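How many grasp tries before it learns anything?

Asked by Zoriana Sydorenko, Sep 1, 2021

Hi all! I'm collecting grasping examples for a small network (image in, grasp point out) and I'm at 346 tries so far. It picks up the cup shape fine in testing and whiffs on nearly everything else. Do I keep going or change something? My toys are a real mix - a dinosaur, sunglasses, a building block, that kind of stuff - and I dump them back in by hand when they bunch up.

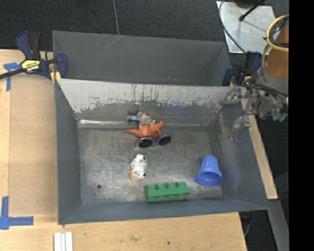
Should I save the failed grasps too?

Keep them all, with the same label fields as the good ones. The network needs misses to learn where not to close the fingers.

Petro Marchuk
346 is tiny. I didn't see anything useful until 4,000, and I was running mine overnight (2 bins, so it could move stuff back and forth by itself). Also check your success label! Mine went by finger width and called every thin object a miss. Took me until March to notice.

Ashok Tiwari
What Petro said about labels. I'd also pick your grasp points at random for a while - if the current network chooses every try, it just keeps going after what it already likes, and there's your cup problem. I do 1 random try in 5.

Lev Prokopenko
more data lol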